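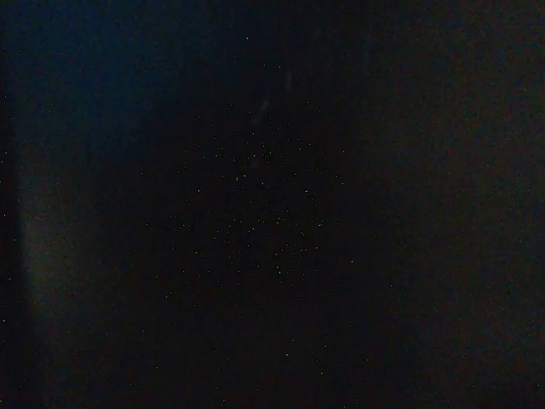
Mehwish Orakzai, Instructor
Robotics Laboratory Methods, Unit 5: Comparing Wrist Cameras

Purpose of the unit

Students will compare two small cameras, the Ullance and the Likari, as sensors for a wrist-mounted grasping system. The arm and gripper remain the same for both. Only the camera and its mounting plate are changed between runs. The controller is the Pliker unit introduced earlier in the course.

Dark frames

A comparison of cameras begins with what each one records when it has very little light to work with. In the frame at the head of this handout, nothing can be made out as an object. What remains is nearly black, with a fine colored grain over the whole surface. Two features deserve attention.

First, the background is uneven in color. The upper left has a dark blue tint and the right side a dull reddish brown, with a darker column between them. The changes are gradual. A single frame does not tell us whether such tints come from the sensor, from the camera's automatic color settings, or from faint light reaching the lens. Repeated frames with the lens capped are needed to separate these cases.

Second, there are many tiny bright specks, most of them gathered toward the middle. A speck that returns at the same pixel in every capped frame is recorded as a hot pixel. A speck that moves or disappears is recorded as random noise. Students should not classify any speck from one frame alone.

Why this matters for grasping

The Sial grasp planner used in this course looks for edges and small regions of contrast. Under good lighting, a few bright pixels have little effect. In a deep bin, where the gripper may block much of the overhead light, the same pixels can be taken for points on a part. A planner given a false point will still return a grasp, and the arm will still move to it.

Procedure

Mount the first camera and let it run until its reported temperature is steady. Fix the exposure and gain by hand, and turn off automatic white balance. Cap the lens and save a sequence of frames. Remove the cap and save a second sequence with the arm in the home position and the room lights off. Repeat with the second camera, using the same settings where both models permit them. Any setting that cannot be matched must be written in the log.

Keep the emergency stop within reach whenever the arm is powered. The room lights are to be on before the arm leaves the home position.

Written work

Submit one report per pair of students. It should contain the mean and spread of pixel values for each camera, a map of hot pixels, and a short statement on which camera is better suited to bin picking. Reports that rank the cameras on appearance alone will be returned for revision.

Reading for the next meeting: course notes on exposure and gain, followed by the section on planner thresholds.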